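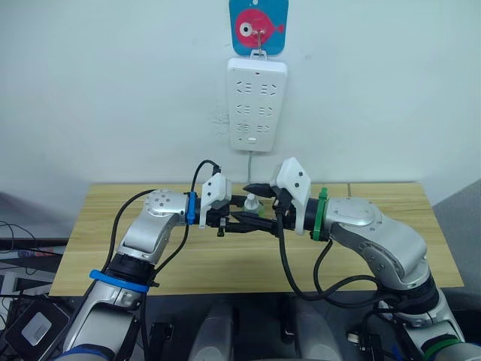

Both grippers on the bottle or cap, blue arm left, green arm right.

tredlow_ted
Cap task, August batch. 40 demos by remote control and my wrists have filed a complaint. Do you all keep the fumbles or only the clean runs?

skomville
Clean only. Feed it your fumbles and it will learn to fumble with great confidence.

bomness2
Disagree. I kept mine, as long as I recovered within 2 seconds. My clean-only set froze whenever the bottle sat a little crooked.

skomville
Froze at what, 85 demos? Do 200 and get back to me.

bomness2
You come over and do 200.

tredlow_ted
Nobody is doing 200. My trouble is the left hand. I take the bottle by the neck and lay it sideways
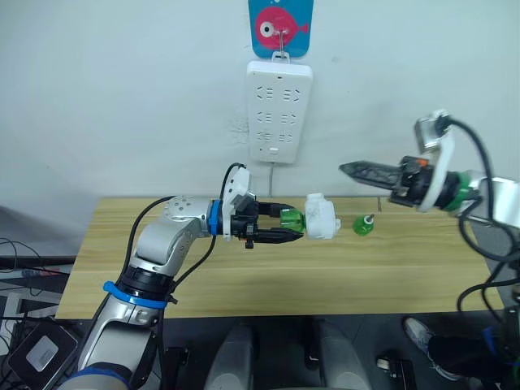

and then the right hand has to come in level with it, and my depth sense through the headset is terrible. I creep in like I'm defusing something. Will it copy the creeping?

skomville
Yes. Every bit of it.

dudek_arms
Trim the pauses before training. Or skip the headset and move the arms by hand for the approach.

bomness2
By hand with two arms? How many hands do you have?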